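Short thread about a control problem that took my whole December: carrying a bowl with liquid in it, with an arm that was never told there is liquid in it. Software only, no hardware tricks. 1/

Background for people who are new here. I work on the motion stack at Surnavstead. Our planner is called Zikex. It takes a goal pose for the gripper, finds a path without collisions, and gives the path to the controller. The controller runs at 100 Hz. For boxes and bottles with a cap this is enough. 2/

An open bowl is different. The path can be free of collisions and still be a bad path. Zikex had only one idea about the wrist: any rotation is fine if the joints can do it. So sometimes it chose to turn the bowl almost upside down in the middle of the way, and turn it back at the end. The goal was reached, and the log said success. 3/

First try: I added a hard limit on tilt. The angle between the bowl axis and gravity must stay under 5 degrees, everywhere on the path. It is easy to write and easy to check. 4/

Result: the planner failed on 60 percent of the start poses. When you grasp a bowl by the rim, the wrist is already in an awkward place, and near furniture there is not much left to choose from. With a hard limit the search dies very early and tells you nothing useful about why. 5/
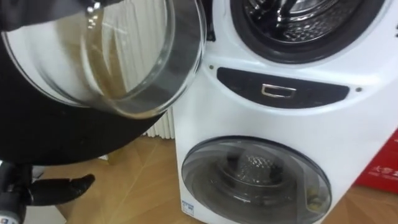 Second try: I made the limit soft. Tilt became a cost and the planner was allowed to pay it. Now it always found a path, but it liked to pay everything at once, in one quick roll of the wrist. On paper the total cost was low. For a liquid this is the worst thing you can do. 6/

Here I understood my mistake, and maybe it is obvious for many of you. Tilt was only half of the problem. A liquid does not care so much about the angle of the bowl. It cares about the angle between the bowl and the total acceleration, so gravity plus what the arm is doing. A level bowl which brakes hard is also a tilted bowl. 7/

So the third version has two parts. Zikex plans the geometry with the soft tilt cost, but the cost is now limited per segment, and it cannot put all the tilt in one place. After that comes a separate timing step, where we stretch the path until the sideways acceleration in the frame of the bowl is below a threshold. 8/

The threshold depends on how full the bowl is. We do not measure this very well. Perception gives a guess from the camera, and clear glass is the worst material you can ask for. The background comes through it and bends, the depth is full of holes, and the rim shines. I will write another thread about that when I am less angry. 9/

For now the fill estimate has only three values: low, half, high. If the confidence is bad, we take high. It makes the arm slow, but I prefer slow. A colleague said it moves like a waiter on his first day, and I agree with it. 10/

One detail which cost me a week. The smoothing filter after the planner was running in joint space. It made the joints smooth and the bowl not smooth. Small corrections in three wrist joints added up to a shake at the rim. I moved the filter to the bowl frame and then solved back to the joints. The code is uglier, the motion is better. 11/

Another detail: grasp slip. When the fingers hold the rim and the weight hangs on one side, the bowl can rotate slowly in the grasp. The planner still believes the old pose. We now re-estimate the pose of the bowl between segments and plan again if the difference is big. It costs 27 ms each time on our machine, so I do not feel bad about it. 12/

What is still open: pouring on purpose. Everything above is built to avoid a flow, and when you want a flow, all the costs have the wrong sign. Right now we switch to a separate small controller for this, and the moment of switching is not nice. There is a jump in the reference that I can see in the plots every time. 13/

I also tried to learn the timing step from demonstrations. It worked well for the bowls in the training data and was very brave with all the others. I put it back in the drawer. Maybe with more data. 14/

The tilt cost and the timing step are in the tools branch now, together with the plots. The bowl frame filter will come after I clean the names of the variables, which are partly in my own language. 15/

If somebody in the Sarnadport group has worked with sloshing models that run faster than ours, please write to me. I have read the usual pendulum papers, and also tried the one inside Ross, our simulator. It is good for a tall glass. For a wide, shallow bowl I do not trust it so much. 16/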